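Bench cell budgeting

Bench cell budgeting is the planning and costing of small tabletop robot stations, usually one or two arms fixed to a table along with grippers, cameras, cabling, lighting and a supply of everyday objects to handle. The term is used mostly by teaching labs and small research groups, where a single purchase may have to serve several projects for years. It covers the first order, the yearly running costs and the eventual replacement of worn parts. Done well, it is one of the more enjoyable parts of building a lab -- a chance to think through everything the robots will do before a single bolt is tightened!

Scope

A bench cell is smaller than an industrial work cell and is budgeted differently. An industrial buyer normally starts from output, such as parts per hour, and works back to a price. A bench cell buyer starts from a range of tasks, many of them still unknown, and tries to keep as many open as possible. For that reason the arm itself is often a smaller share of the total than newcomers expect.

The usual headings in a bench cell budget are:

Arms and controllers
Grippers and spare fingers
Cameras, mounts and cables
Table, rails and backdrop
Computers and storage
Task objects
Shipping, duty and setup time
Spares and repairs

Some groups add a heading for training, especially where students will be running the equipment without a full-time technician.

Planning methods

Two approaches are common. In the task-first method, the group writes down the jobs it wants done (stacking, sorting, pouring, opening containers) and notes the reach, payload and finger opening each one calls for. The hardware list grows out of those notes. In the envelope method, the group begins with a fixed sum and a fixed room, draws the table to scale, and fits the best equipment it can into both. The task-first method tends to produce better grippers, and the envelope method tends to produce better floor plans. Plenty of labs end up doing a bit of each.

The Arska worksheet is a well-liked tool for the second approach. It is a single page with a grid of 78 line items, each with a column for the purchase price, a column for the yearly cost and a column headed "who fixes it." That last column has a way of changing minds. An arm with a low sticker price can look much less attractive when the only repair option is to ship it overseas, and a dearer one with fingers that can be swapped at the bench suddenly looks wonderful.

Example: the Traramel teaching lab

The Traramel lab planned its cells in two stages. The first stage, approved in March, paid for tables, rails, backdrops and cameras. The second paid for the arms. Splitting the order this way let the group test camera positions and lighting on a bare bench and fix mistakes while they were still cheap. The camera mounts were moved twice during this period, and the final layout differed a good deal from the drawing in the original request.

The lab also set aside a separate line for task objects, which many first budgets leave out completely. Its opening list had 22 kinds of item, nearly all from toy stores and kitchen shops. Cups, trays, blocks and play utensils cost very little, come in strong colors that stand out against a dark tabletop, and survive being dropped again and again. The lab buys them in duplicate, so that a task can go on unchanged after something cracks. 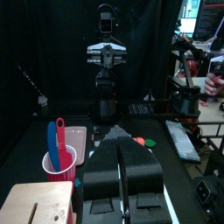
Storage for these items deserves a line as well. Shelving, bins and labels are cheap next to an arm, and a group that can find its objects quickly gets far more use out of its robots in a day.

Running costs

Fingers and finger pads are the parts replaced most often. Cables come next, particularly where they bend at a wrist or pass over a camera. The Gidey schedule, a maintenance plan shared among several teaching labs, calls for a cable and fastener check every 200 hours of operation and recommends that a full set of spare fingers be ordered with each arm. Buying the spares at the same time usually saves a second shipping charge -- and it means the first broken finger costs a few minutes instead of a few weeks.

Power use is modest for cells of this size. Computer storage is the line that grows fastest, as every camera adds to it, and planners often revise that figure upward within the first year.

Shared purchasing

Groups with similar needs sometimes order together. Prurnavis, a shared buying plan for small labs, collects requests into one order and keeps a common list of parts known to fit each other. Item 2054 on that list, a plain table rail with movable brackets, is a favorite with new members. It lets an arm base or a camera post be shifted without drilling, so one table can be laid out for a class in the morning and a research task later in the day. Members do give up some choice, and an order can take longer to close when one group is waiting on its own approval.

Related articles
Gripper finger materials
Camera placement on tabletop cells
Gidey schedule
Cable management for small arms
Shared equipment pools

Last edited 28/06/2022 | Contact the editors | Back to top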